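Can you teach a robot to pack the shopping?

You may have seen a video of a robot doing a household job. It picks up a cup, or folds a towel, and the person talking says the robot "learned how to do it". Learned is a big word. Let's see what it means here, and whether we should believe it.

How you learned

Think about putting shopping into a bag. Somebody probably showed you once or twice. Then you had a go, squashed something soft, and got better. After that you could do it with a different bag, in a different kitchen, with things you had never packed before.

A robot arm starts with much less. It doesn't know that a bag has an inside. It doesn't know that bread squashes and tins don't. Everything it uses has to come from somewhere, and these days that often means examples.

What is an example?

An example is one go at a job, from start to finish, saved on a computer. Usually a person steers the arms. While they do it, the computer keeps two kinds of notes. One is what the cameras see. The other is how every joint moves.

Then things are put back, often in slightly different places, and the person does it again. And again. One team, working on a project called Flurkness, wanted 1,000 examples of packing and unpacking a bag. By the end of August they had 516. When they checked them, 445 were good enough to keep. In the others somebody had bumped a camera, or stopped halfway, or the saving had gone wrong.

Would you do the same job 516 times? It is slow work, and people do get bored and sloppy. If they get sloppy, the robot copies that too.

What the computer does with them

A program goes through all the examples looking for patterns. When the camera sees this, the arm usually moves like that. It is a bit like copying a dance from a video without hearing the music. You might get every step right and still have no idea why the dancer turned round.

So does the robot understand shopping? I don't think so. I think it has become good at guessing the next move.

The trouble with toy kitchens

Lots of examples are gathered in small pretend rooms. They are handy, as you can change what is on the shelves in a minute. Some have very cheerful walls.

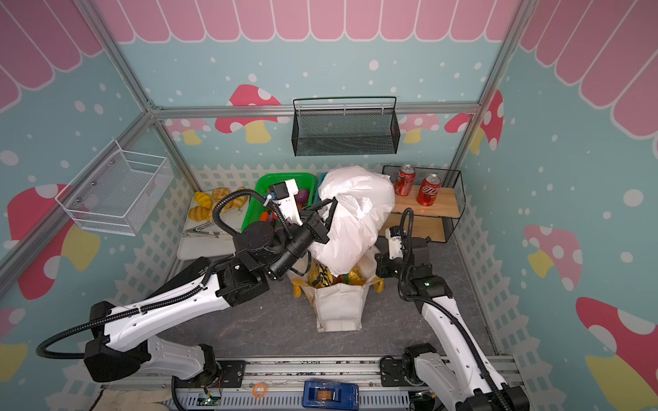 A robot that has only ever practised between mushroom walls may get muddled in front of plain ones. It might have noticed the mushrooms and used them to work out where to reach! A thin plastic bag is hard as well – it crumples into a new shape every time it is picked up, so no two examples match.

That is why good teams test their robot somewhere it has never been. The Flurkness team tried theirs in a different pretend room, with 40 goes. They haven't said how many worked. I would like to know, wouldn't you?

Questions to ask next time

How many examples did it need?
Was a person steering it in the video?
Was it tested with new things, in a new place?
How many times did it fail?

If the video doesn't tell you, that doesn't mean it is a trick. It means you don't know yet, and you are allowed to wait until you do.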